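Week 4 notes: teaching by hand, teaching by remote

Right, last week we got as far as why writing out every joint movement in code is a miserable way to spend January. So now we get to the fun bit, where a person does the task and the robot learns from the recordings.

There are two ways in that I want you to know for the Jultden coursework. The first is guiding by hand – you take hold of the arm, move it through the task and it records its own joints as it goes. Lovely for big, slow movements. Fairly hopeless for fingers, as you'll find when you try to move several at once with only two hands of your own!

The second is remote control. You wear the glove, the robot hand copies you, and everything gets saved: finger positions, wrist position, and the view from the wrist camera. Most of you will use this one for the pen task.

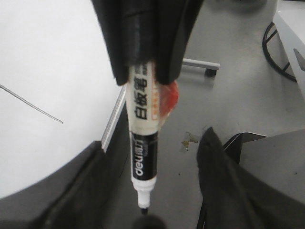
Fig. 2. Wrist camera view, pen task. Marker upright, tip down, one finger pressing near the top of the barrel.

Look at where the two lower fingers are. They sit either side of the marker and neither is touching it. If you only watched the pen you might label this a full grip, and the Rasholm group did that all the way through their first set (sorry, Rasholm). Please label contact finger by finger.

Some numbers for planning. Hưng Tăng recorded 744 demonstrations for the Wanyama set, and I'm asking you for 30 per pair, so no grumbling. Keep the bad ones too, in their own folder, with a word or two on what went wrong.

Go slowly. People speed up after the first ten and the recordings get jerky, and the model will copy your jerks quite faithfully.

Reading before next time: the Jerkemero handout, sections 1 and 2. Skip the maths at the end for now, we'll do it together.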